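把抓取规划从脚本里拆出来

2020-01-11

去年5月开始做的料箱分拣,上周终于把规划部分从主脚本里拆成了单独的进程。这篇记一下拆的过程,主要给自己以后查,也给同样在用 Llanos 的人一个参考。

先说原来的样子。最早的版本是一个 Python 文件,从取点云、分割、算抓取位姿、规划路径到发关节指令,全部写在一个循环里。那时候只想先跑通,没想过后面要换规划器。到年底这个文件有 3000 行,改一个阈值要翻半天,而且感知一卡,控制也跟着卡。控制线程是后来补的,和主循环共用一把锁,隔一阵就会出现指令发晚了、控制器报超时的情况。

现在分成三个进程。感知进程只负责出物体列表,每个物体带一个位姿、一个包围盒和一个置信度。规划进程收到列表以后挑一个目标,生成抓取候选,做碰撞检查,输出一条完整轨迹。控制进程拿到轨迹以后自己插值,自己跟踪,不再回头问别人要数据。三者之间走 Nidutov 的消息总线,消息格式单独放在一个仓库里,改格式必须升版本号。

Nidutov 这个库我们用下来还可以,文档少,但代码不长,看一遍就知道它在干什么。有一个地方要注意:它默认的队列长度是无限的,感知发得比规划收得快的时候,规划会一直处理旧数据。我一开始没发现,看到的现象是手臂总往上一轮的位置去抓。把队列长度改成 1、只保留最新一帧以后就好了。

然后是抓取候选。长条形的块看起来简单,其实候选的排序很容易写错。我原来的打分只看两项:夹爪闭合方向和块的长轴是否垂直,以及抓取点离质心多远。块都散在箱子中间的时候,这个打分够用。一旦有块贴着侧壁平行放着,分数最高的候选往往有一根手指要插到块和壁之间,那里根本没有空间,碰撞检查把它全否掉,然后规划器就报无解。 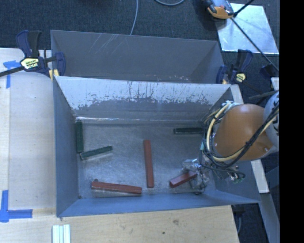

Wetach 看完初稿回了一句:贴壁的那种别急着调打分,先看你们碰撞模型里箱壁有多厚,我们之前按实心盒子建的,薄壁被加粗了一圈,能抓的也被判成不能抓。

我回去查了,确实有这个问题。箱子的碰撞模型是用五个长方体拼的,壁厚写的是 25 毫米,应该是最早随手填的数,后来一直没改。薄板箱子哪有这么厚。多出来的厚度一部分往里占,等于箱子里面平白少了一圈能用的空间。改成实测值再加 3 毫米余量,重新跑了一遍存下来的点云,原先报无解的很多帧都有了候选。真正一点缝都没有的还是抓不了,这部分后面要靠先拨一下再抓,还没写。

打分我也顺手改了。现在加了第三项,是两根手指外侧到最近障碍物的距离,障碍物包括箱壁和旁边的块。这一项不做硬约束,只扣分。扣分的曲线试过线性和指数两种,最后用的线性,参数少,出了问题好查。

碰撞检查里还有一个一直拖着没处理的东西,就是线缆。手臂末端外面走着好几根线和管子,弯的形状随关节角变化,URDF 里当然没有。以前的做法是给腕部套一个大胶囊体,把线都包进去,结果伸进箱子角落的姿态又被判成碰撞。现在换成两个小一点的胶囊体,一个跟着腕部连杆,一个跟着夹爪底座,中间留一段不管。不严谨,但比原来能用。真要做准,得把线的形状也估计出来,目前没有这个打算。

线缆对感知也有影响。它会挡住一部分块,从固定视角看过去,一个长条被遮掉一头,分割出来就短一截,质心也跟着偏。我现在的处理是给已知尺寸的块做一次长度校验:如果拟合出来的长度明显小于标称值,就看两端哪一头挨着机械臂的掩膜,把那一头按标称长度补出去。机械臂的掩膜用正运动学投影得到,线缆不在里面,所以掩膜往外膨胀了一圈。膨胀多少是手调的。

还有一种更省事的办法,就是手臂退出箱子再拍。我们在取料这一步确实是这么做的,但在下探过程中想顺便更新一下目标位置,就躲不开遮挡。Trutham 那边的做法是下探时完全不看,全靠前面那一帧,他们的块重,不容易被碰动。我们的块轻,夹旁边那个的时候经常把目标蹭歪。

颜色这块没什么可写的。红的绿的在 HSV 里分得很开,麻烦在金属箱底的反光,会映出块的颜色,偶尔在块旁边多分出一小片假的红色。用深度把贴着底面的那一层去掉就行。箱底磨花了的地方深度会缺,缺的点一律当作没有物体,目前没有因此漏过块。

控制进程改动最小。原来的超时问题在拆开以后没再出现,它现在不等任何人。唯一新增的逻辑是轨迹过期检查:收到的轨迹如果起点和当前关节角差得太多,就直接丢掉并要求重新规划。阈值定得比较紧,宁可多规划一次。

回放工具也重写了。所有消息按时间戳落盘,回放的时候可以只启动规划进程,喂进去录好的物体列表,看输出和上次有没有区别。我从之前的记录里挑了 196 帧做回归集,每次改打分或者改碰撞模型都跑一遍,输出一个表,列出哪些帧从有解变成无解,哪些帧换了目标。上面说的壁厚那个改动就是靠这个表确认的。早该写这个,之前每次都是上机试,抓几次觉得没变坏就提交了。

回归集有一个毛病,挑的时候偏向出过问题的帧,散得很开的简单摆法很少,所以它的通过比例不能当作实际成功率看。后面准备再补一批随机抽的。

另外记一个坑。规划进程一开始用多线程并行算候选,每个线程共用同一个碰撞检查对象,这个对象内部有缓存,不是线程安全的。表现是偶尔返回一条穿过箱壁的轨迹,重跑又正常。查了两天,最后每个线程各拷一份,内存多占一些,问题没再出现。Llanos 的文档在角落里提过一句,我没看到。

还没做的:

贴壁块的拨动动作。想法是用单根手指的侧面把块往中间推一小段,推完重新感知。推的方向和距离先写死。

后面那个箱子的放置规划。现在放置点是固定的一个位置,块会摞在一起。至少要按网格排开,红绿分两边。

手眼标定的自动检查。现在靠人看投影偏没偏,台子上的胶带标记只能保证箱子大致放回原位,夹具松一点就会有误差,标定偏了程序自己不知道。

消息仓库的版本号目前是手动改的,已经忘过一次,准备在提交钩子里加个检查。下一篇大概会先写拨动那部分。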